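From: Lionel Hervieu
To: cell-maintenance list
Date: Sep 5, 2021
Subject: Re: Finger offset drifting on the board handling cell

Fabrice Bouvier wrote:
> We have the same Gindard arm and parallel gripper as you, mounted in April.
> After a few hundred cycles the fingers come down slightly to one side of
> the taught point. Re-teaching cures it for a shift, then it comes back.
> Lecomte say to replace the finger set. Before I order one, has anybody
> traced this to something cheaper? Also, do you check with the wrist camera
> or with a dial gauge?

Fabrice,

Don't order the fingers yet. We had the same fault at Kostmont at 931 cycles and the cause was the finger screws. They had been tightened dry, by feel, and one side had crept. The finger set itself was within tolerance and is still in use.

I use the gauge for the measurement and the wrist camera for a quick look between jobs. For the quick look, I open the fingers above the walnut board with the juice groove and compare the view with the stored one. The groove gives a clean line to judge against, and the pale stripe in the grain tells me at once if the board has been put down the wrong way round. 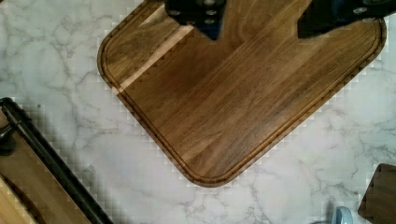 What we do now

1. Put the arm in manual, reduced speed, and open the gripper fully. Air off before any hand goes near it.

2. Take out the finger screws one at a time and clean the threads. Look at the seating faces. Any bright patch on one side means the finger has been moving.

3. Refit with medium threadlocker. Tighten in two passes, crosswise, to the figure on the Gindard sheet. Leave it overnight if production will let you.

4. Re-zero the gripper, then re-teach the pick point. Doing these in the other order cost us a morning.

5. Run the arm slowly past the trays and boards with the camera on. Go by the edges and seams in the wood; the grain smears as soon as the wrist moves and is no use for alignment.
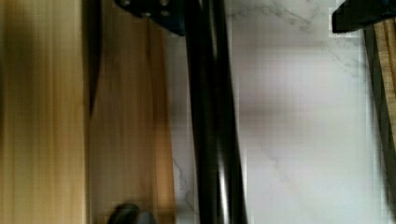
If the offset is still there after that, check the wrist flange before blaming the fingers. Ours had a dowel that was a loose fit, and the Dredell adaptor plate hid it. You can feel the play with the brakes on if you push sideways at the fingertips.

Our interval is now a screw check every 410 cycles and a full re-zero at 2,000. The first may be too cautious. I will stretch it if the next few checks show nothing.

Can you send me your fault log from the first drift onwards, and the part number of your adaptor plate? If it is the older one I have a drawing for the dowel.

Lionel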